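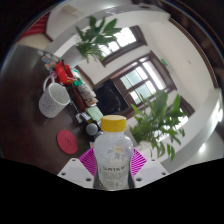
Bonsoir à toutes et à tous, et merci d'être restés jusqu'à cette heure-ci, je sais que la buvette vous appelle. Je voudrais vous parler ce soir de la glaçure mouchetée, celle qui m'occupe depuis bien trop longtemps et dont Neusa Quintana dit que je finirai par rêver (c'est déjà fait, Neusa, et plusieurs fois). Quand on voit une tasse blanche semée de petits points gris, comme celle qui est couchée sur la table de bois brun, on se dit que c'est simple, presque un hasard heureux, et on a envie de la prendre en main. Or ces points peuvent venir de la terre, de l'émail ou du pinceau, et c'est de ces différentes façons de faire que je vais vous entretenir, en prenant mon temps, comme d'habitude.

Temps de lecture : 4 minutes

(Laisser les gens s'installer. Faire circuler les premiers tessons, en commençant par le fond de la salle.)

Je commence par la terre, parce que c'est par là que j'ai commencé moi-même, dans l'atelier de la rue Miranda, avec un vieux tour qui grinçait et un four dont la porte fermait quand elle voulait. Une argile pyritée, ou un grès auquel on a ajouté des grains riches en fer, ça ne paie pas de mine avant la cuisson. Mais à haute température, surtout quand le four manque d'oxygène, le fer remonte à travers l'émail et vient percer la surface. On obtient des points qui bavent un peu, qui ont une auréole, et moi c'est ce flou-là que j'aime, même s'il faut bien avouer qu'on ne choisit pas où il tombe.

(Montrer le tesson brun, puis le bol raté. Raconter le bol raté seulement si on est dans les temps !)

Deuxième façon : on garde une terre bien blanche et l'on met les grains dans l'émail. C'est la méthode que m'a apprise Wai-kit Chuang, un mois d'octobre où il pleuvait tant que rien ne séchait et où nous avons passé plus d'après-midi à boire du thé qu'à tourner. On prend de l'ilménite en grains, on la verse dans le seau, on remue, on trempe la pièce. Et on remue encore ! Les grains sont lourds, ils tombent au fond dès qu'on a le dos tourné, et la première tasse en reçoit une poignée tandis que la dernière sort toute pâle. Pour mes essais je prépare 100 grammes d'émail sec et j'y ajoute 2 grammes de grains. Essayez chez vous avec moins, essayez avec davantage, et notez tout au dos de la plaquette, au crayon d'oxyde, sinon vous ferez comme moi et vous aurez une boîte entière de merveilles anonymes.

(Boire un peu d'eau. Demander si on entend bien au fond.)

Troisième façon, la brosse. Les puristes font la moue, je le sais bien, et Ismael Prado m'a longtemps taquiné là-dessus. On charge une brosse à poils raides d'un jus coloré, on passe le pouce dessus et l'on projette les gouttes sur l'émail cru. Les points sont plus nets, ils ont parfois une petite queue qui trahit le geste. Pour une série de bols destinés à être empilés, j'y reviens volontiers, car je peux laisser l'intérieur tout blanc et ne moucheter que la panse.

Un mot sur l'usage, puisqu'on me pose la question à chaque marché. Une tasse qu'on vend doit pouvoir servir tous les jours, donc l'intérieur doit être lisse et bien fondu. Passez le doigt partout après la cuisson. Si un grain accroche, un coup de pierre à poncer, beaucoup d'eau, et l'on regarde de nouveau à la lumière rasante. Si l'émail est percé, la tasse devient un pot à crayons. J'en ai plus de 13 à la maison, des pots à crayons, et je n'écris presque jamais.

(Ici, passer la parole à Raíssa Guimarães pour les anses. Lui rappeler le micro.)

Pendant que Raíssa s'installe, je vous laisse manipuler les plaquettes sur la table de côté. Elles sont rangées par terre, puis par émail, et je vous serais reconnaissant de les remettre à leur place. Les questions, gardez-les pour la fin, ou venez me trouver à la buvette, j'y serai.

Contact | © Atelier Miranda | Retour en haut de page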